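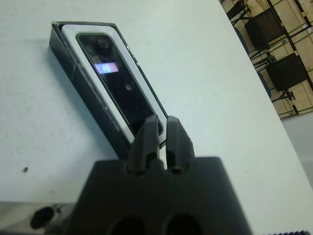 Issue 12, page 108

The steam room at Lodholm smells of birch and wet stone, and I could have stayed in it all winter! Uyên Lâm opened the bathhouse in February with 5 treatment rooms and a cold plunge that makes grown adults yelp. Her foot soak comes first — hot water, sea salt, a handful of dried mint — and then 2 therapists work on your shoulders at once.
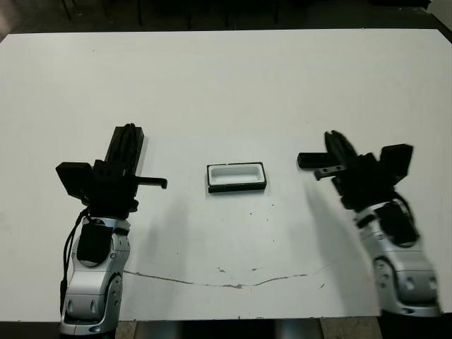 Up the hill at Grarnasmont

Tín Ông does scalp massage the slow way, with warm camellia oil and plenty of thumb. I fell asleep twice. Book the late slot if you can, when the lamps are low and the tea is strong.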